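Sheets, mostly: a talk about making beds

She has done linen for 9 years, first at the Kamholm guesthouse, now at Geltov, where she teaches other people to do it. We spoke over tea, quickly, she had a delivery at four.

First question, the obvious one. Fitted or flat?

"Flat. Always flat. Fitted is for people in a rush, and I'm in a rush, so at home I've got fitted." Laughs. "But at work flat, you can turn it, you can wear it out evenly."

She likes to open a cloth right out before she does anything with it. Big surface, both arms, let it drop. Then look at it. Holes, stains, bad hems. The old Kamholm stock was 692 pieces when she last went through the cupboard and she reckons a third should of been rags.
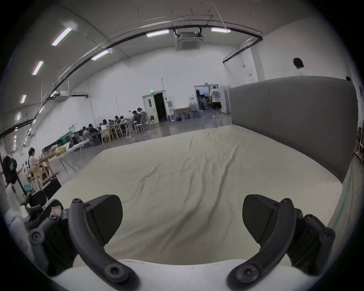 "You smooth from the middle. People start at a corner and pull, and then they've pulled the whole thing over to there side and have to walk round and pull it back." Two people is quicker, if they get on. If they don't, one.

Ironing? "No. Not sheets. Pillowcases, yes, the top one." The Zostaslow laundry used to press everything and sent it back flat as card, some 3,000 items a season. Lovely, she says, and far too dear.

Folding she is stricter on. Halves, halves again, then thirds, fold facing out on the shelf. Sizes marked on the hem in thread, never pen. 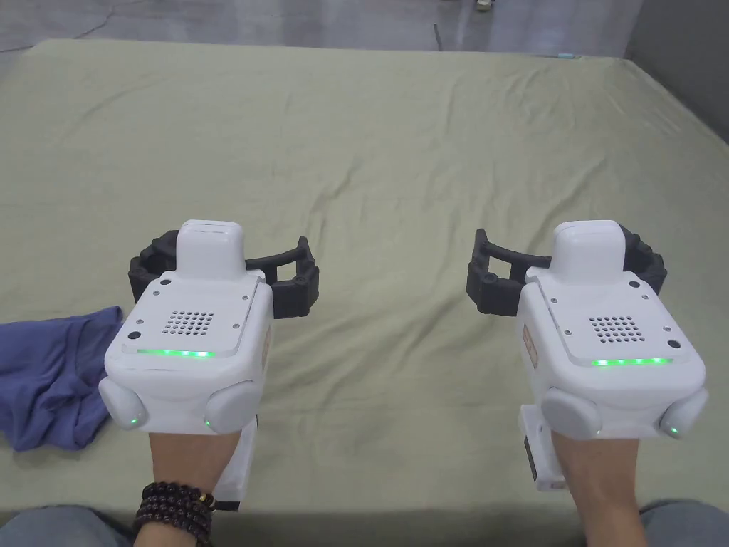
Colour is where she gets going. White shows everything and bleaches well, so the hotels want white. She'd rather have a colour. A sage green like the one on the big bed is her favourite, goes with any blanket, and she doesn't mind it wrinkled either. "A bed's for lying on. Smooth the top, tuck the foot, leave it." Dark blue she won't buy again, fluff.

Last thing, corners. She does them at 45 degrees, learnt it from a Chu leaflet that she still has, taped inside the cupboard door. Bottom first, then the sides, then the head. Blanket after.

"And open a window," she says, coat already on.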